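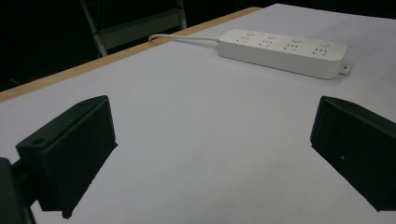 Robot training data collected with hand-held grippers can be cut by more than half without a drop in task success, provided the discarded part is chosen by where the fingers are relative to the object, according to results released on 30th October by Prorkau, a manipulation research group. The method, named Favgate, scores every moment of a recorded demonstration and drops those in which the hand is travelling over open surface with nothing near the fingertips. One of the test tasks used a white power strip with four sockets and a round button next to each, lying flat on a white tabletop. Low contrast of that kind is a known source of error for policies that rely on a wrist view alone, and the group kept it in the test set for that reason.

Search this site Enter keyword Go

Favgate does not need labels. A small network looks at the view from the gripper and estimates the distance between the open jaws and the nearest object likely to be handled. Segments above a set distance are thinned heavily. Segments below it are kept at the full recording rate. The thinned recordings are then passed to an ordinary imitation learning pipeline with no other change.

The group recorded 633 demonstrations across 18 tasks, most of them involving switches, plugs, lids and small drawers. Operators worked seated, with one gripper in each hand, and a second view was recorded from head height. The head view was used only to check the distance estimates and was not given to the policy.
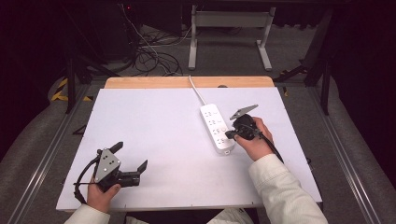
Two hand-held grippers at the work surface, with the right one held close to the power strip.

Policies trained on the thinned set matched or exceeded those trained on the full set in all but one task. The exception was a lid placement task in which the approach path matters as much as the contact itself, and where removing the long approach caused the arm to arrive at a poor angle. Angus Moffat, who led the work, said the failure was expected.

"The filter assumes that free motion carries little information," Moffat said. "For a button or a socket that holds well enough. For a lid that has to come in from one side it does not, and the distance threshold has to be raised."

Training time fell in line with the volume of data. A run that had taken 19 hours on the full set finished overnight on the thinned one, on the same hardware. The largest gains came on button tasks, where the final few centimeters of motion decide the outcome and where the full set had been dominated by slow approaches.

The comparison has limits. All recordings were made at a single site under subdued light, and each policy was tested on one arm model, the Semple. The group has not yet tried the filter on tasks in which both hands must move together through free space – folding cloth, for instance – and the distance network has not been tested on transparent objects.

A larger set of 2,000 demonstrations is being recorded with the same grippers. Prorkau plans to release the filter code and the distance network in December, along with the test recordings. The data viewer used for the study, Prandosex, will be included in the same package.

Filed under: Robotics / Manipulation / Research briefs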